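TOUCH SCREEN MONITORS – PRE-DISPATCH AND SITE INSPECTION CHECKLIST
Trovuvix Displays, Catarthorpe workshop
Rev 7
Date of this check: 3rd May
Order: 804
Customer site: Salgado, training suite

Mark each line OK / FAIL / N/A. Comments go under the line, not on a sticky note.

1. INCOMING AND CARTON

1.1 Outer carton undamaged – OK
1.2 Corner foam present all corners – FAIL
Comment: one corner missing on one carton. Monitor fine, bezel fine. Replaced foam from stock.
1.3 Serial on carton matches serial on rear label – OK
1.4 Cable pack complete (USB, power, VESA screws) – OK
Comment: screws loose in the bag again, not in the little box. Check nothing has got behind the panel.

2. ELECTRICAL SAFETY

2.1 Power supply label legible, rating matches order sheet – OK
2.2 Mains lead, no cuts, no crushed sections – OK
2.3 Plug fits firmly, no wobble at inlet – OK
2.4 Ground continuity, metal rear case – OK
Comment: first reading jumpy, probe was on paint. Scraped the test point, reading steady after that.
2.5 Powered hubs labeled and fixed down – FAIL
Comment: hub hanging off its own cable behind the desk. Needs a bracket. Customer told.

3. GLASS AND BEZEL

3.1 No chips or cracks on glass edge – OK
3.2 Gasket seated all the way round – OK
Comment: lifted slightly bottom left on the second unit, pressed back. Look at it agian at next visit.
3.3 No sharp edges on bezel or stand – OK
3.4 Protective film removed before touch test – OK
3.5 Dead pixels, full white / full black / full red – OK

4. PICTURE

Run with customer's own video if they have it, otherwise the test loop. Check pale tones and dark tones separately, room lights on, then off.

4.1 Pale tones clean, highlights not blown – OK
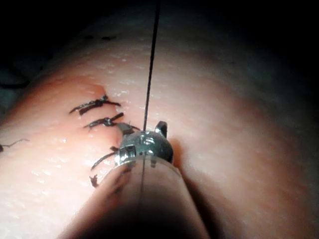

Pale pink pad, near-black behind. Suture training material.

4.2 Dark areas black, no gray haze – OK
Comment: backlight was set to max from the factory. Dropped it to 10 below max, much better.
4.3 No banding in the gradients – OK
4.4 Reflections from ceiling lights acceptable at seated height – FAIL
Comment: bad glare on the unit nearest the door. Tilt helps a bit. Matte overlay quoted, or they move the desk. Their call.

5. TOUCH

5.1 Single touch, corners and center – OK
5.2 Multi touch, all points registering – OK
5.3 Gloved touch, thin nitrile – OK
Comment: fine with one pair. Two pairs on top of each other and it misses taps near the top edge. Sensitivity up one step, retest passed.
5.4 False touches with liquid on glass – FAIL
Comment: a few drops from the spray bottle and the menu opened by itself. Hundov controller firmware is the old one. Update, then repeat 5.2 to 5.4. Do not sign off untill done.
5.5 Touch aligned with picture after restart – OK

6. FINE DETAIL

6.1 Thin dark lines sharp at native resolution – OK

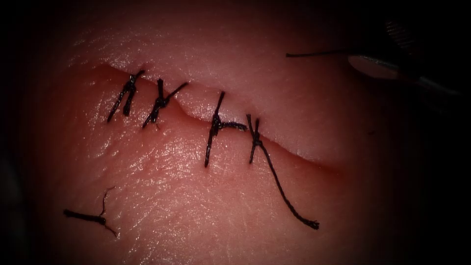 6.2 Scaling set to 100 percent – FAIL
Comment: one PC was on 125, everything slightly soft. Changed it, asked them to leave it alone.
6.3 Small text readable from the back row – OK
Comment: just about. Anyone sitting further back will want the bigger size.

7. MOUNTING AND CABLES

7.1 VESA bolts correct length, not bottoming out – OK
7.2 Arm holds position at full extension – OK
Comment: droops almost 2 inches over an hour on the older arm. Tension screw tightened, held after that.
7.3 Cables clear of feet and chair wheels – FAIL
Comment: USB lead across the walkway. Taped for now – needs proper floor cover.
7.4 Vents clear – OK
7.5 Locking tab fitted on USB – N/A

8. CLEANING

8.1 Cleaning sheet left with customer – OK
8.2 Spray on cloth, never on glass – explained, OK
8.3 Screen wiped with power off – OK

OUTSTANDING
2.5 hub bracket – us
4.4 glare – customer to decide
5.4 firmware and retest – us, before sign-off
7.3 floor cover – customer
3.2 gasket, look again – next visit, November

Result: NOT SIGNED OFF, pending 5.4. Units can be used dry in the meantime. Copy to workshop, copy to site folder.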